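Film & TV > Home releases > Cilholm – which version to buy?

saltmarsh_ken
Posts: 212
Joined: May 2023

Right, quick one. Want to get Cilholm for a mate who's never seen it. There's the old Tanetgate disc, still goes cheap, and there's the new Abdel Hamid one, limited to 700, sold at 30 quid. Long cut only on that as far as I can tell. Anyone got both? Is the long cut any good or is it just more fog.

Also does the new one have proper subtitles for the island bits, the old one just says "speaks in dialect" every time someone opens their mouth.

pantry_moth
Abdel Hamid. Not even close. Picture is miles better, the harbour stuff at night you can finally see who's in the boat. Subs are redone, dialect and all.

Long cut is 8 minutes longer, mostly in the middle. There's a whole bit with the sister at the chapel that makes the ending make sense.

grumbleweed
Disagree, sorry. Long cut is worse. The ending made sense before – you were meant to wonder about the sister. Now she turns up halfway through and basically tells you. Kills it.

Old disc for a first watch, every time. Then the long one later if your mate likes it.

pantry_moth
You weren't meant to wonder. The chapel scene was in the script from the start, it got taken out because the running time was too long for the telly slot. It says so in the booklet.

grumbleweed
Booklet would say that, they're flogging it

LanternSlide
Haven't got the new one but saw the long cut on a big screen at Stuvdale last July, with the sound turned up far too loud. The chapel bit got a laugh, which I dont think it was after. Everything else looked lovely. The long walk along the causeway is the best thing in it and that's the same in both.

Fog is the same amount of fog, to answer the OP.

saltmarsh_ken
Ha, ok. So split down the middle then. Cheers.

What's the sound like on the new one? My old Tanetgate has that hum all through the second half, thought it was my telly for years.

pantry_moth
Hum's gone. There's a stereo track and the original mono, pick the mono. The stereo one does a daft thing with the gulls where they go round your head.

Bit of a moan though, the menu is awful. Takes ages to load, then plays the big reveal behind the buttons. If your mate hasn't seen it tell them to look away lol

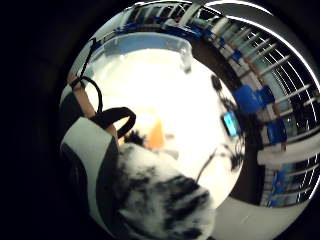
Black spots on white, with a gloved hand.

grumbleweed
Wait, it puts the REVEAL on the menu?? and this is the one you're recommending for a first watch

pantry_moth
It's a few seconds. Without context it's just a bloke in a doorway.

grumbleweed
It's THE bloke in THE doorway

tuppenny_rush
Can we talk about the colours please. Everyone goes on about how good the new one looks and I think they've made it teal. The kitchen was yellow. I remember it yellow. My mum had it taped off the telly and the kitchen was yellow, the oilskins were yellow, the lot. Now it's all sort of pond.

Compared them side by side over the weekend, same scene, paused in the same spot. Old disc is soft and a bit noisy but it looks like a place where people live. New one looks like a perfume advert.

LanternSlide
A telly tape is going to go yellow though isn't it. The one I saw at Stuvdale was a film print and the kitchen was more of a cream. Walls had a greenish look in the evening bits. Not teal, but definately not yellow.

tuppenny_rush
Prints fade as well

LanternSlide
They do, but they go pink usually. It wasn't pink.

tuppenny_rush
Well I prefer yellow.

pantry_moth
Have you got your telly on one of the vivid modes? Serious question. Mine was, looked horrible, switched it over to the film setting and the green calmed right down. Oilskins are yellow on mine.

tuppenny_rush
It's on whatever it came on. Will have a look later.

saltmarsh_ken
Didn't mean to start a fight about kitchens. Leaning new one now, mainly for the subs and the hum. Any issues with the packaging? Someone on another thread said the box is massive.

ninepin
The Abdel Hamid box is daft big, yes. Hard card outer, then a fold-out thing inside, then the booklet loose in the back so it slides out when you pull the disc. Won't go on a normal shelf, mine's lying flat on top of the others and the corner's gone already. Disc was held so tight I thought it'd snap. Nice artwork, I'll give them that. The Tanetgate is a bog standard case, fits anywhere.

Both discs play fine, no freezing on either. Booklet's got a decent essay about the lighthouse location and a long dull one about the music.

grumbleweed
Music essay is the best thing in it, come on

ninepin
You said you hadn't got it

grumbleweed
Borrowed it. Watched the long cut, read the booklet, gave it back. Still prefer the short one.

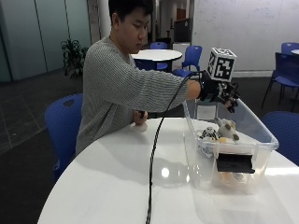

ninepin
Storing these big box sets is the real headache, forget the teal. I've given up on shelves for anything that isn't a standard case. Tried a drawer, too shallow. Tried a suitcase under the bed, could never find owt. What does work is a clear plastic storage bin, same sort as the one on the right side of that white table, with the boxes stood up on end so you just reach in from the top and flick through. Put the booklets in a separate folder. Keep it out of the sun or the spines go. The Cilholm box should stand up in most of them but measure first, I didn't and had to take one back.

tuppenny_rush
Spines going yellow, you say

ninepin
Very good

LanternSlide
I do the same with bins for the boxed stuff. Silica packets in the bottom, saved from shoes. Probably does nothing.

saltmarsh_ken
Ok that's useful, my mate lives in a flat with about one shelf so might be the old one after all?? Back to square one.

Unless I get him the old one and me the new one.

pantry_moth
Do that. Then he gets the short version first which keeps grumbleweed happy and you get rid of your hum. You'd have to be quick, the shop page was showing low stock this morning. Postage was slow for me too, took 8 days and the outer came squashed. They did swap it when I emailed, fair play.

grumbleweed
For once we agree on something. Old one first.

Still say the chapel scene should be in the extras where people can skip it. It's shot differently from everything round it, all close ups, and her coat changes. She's got the dark one on at the ferry, light one in the chapel, dark one again on the causeway. So either she went home to change in a storm or it was never meant to go there.

pantry_moth
The coat's wet!! She borrows one off the minister's wife, there's a line about it

grumbleweed
Where?

pantry_moth
Right as she sits down. Very mumbled. It's in the new subs, that's my point, the old ones just say "speaks in dialect".

grumbleweed
Chapel isn't on the old one so the old ones don't say anything

pantry_moth
ok yes. You know what I mean

LanternSlide
Is there a line? I missed it, but people were laughing by then.

tuppenny_rush
Update, changed the telly setting. Oilskins are yellow. Kitchen is still pond.

saltmarsh_ken
Ordered the new one for me, found a Tanetgate in the charity shop by the station for him, case a bit cracked but disc looks clean. Will report back on the kitchen.

ninepin
Measure your shelf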